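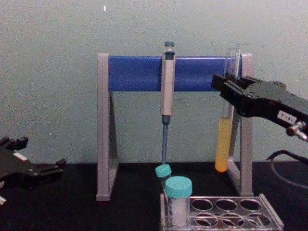

Vitória Marinho asked last week whether a pipette may be laid on the bench between samples. It may not. Hang it on the bar of the stand, upright, every time.

Handout 8: Pipettes and test tubes
Moura teaching lab, Zimirthorpe

Liquid that runs back into the body spoils the seal.
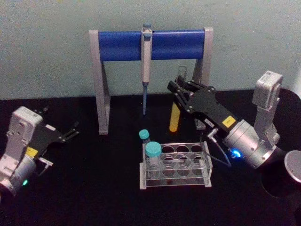

Press the plunger to the first stop before the tip goes into the liquid. Let it up slowly. Go to the second stop only when emptying.

Keep open tubes upright and label them before filling.
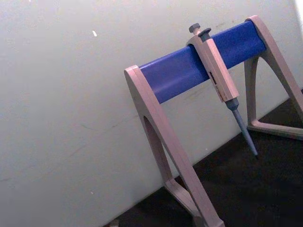
Used tips go in the sharps tub. Faults are written in book 317 by the door. Read section 2 before the October practical.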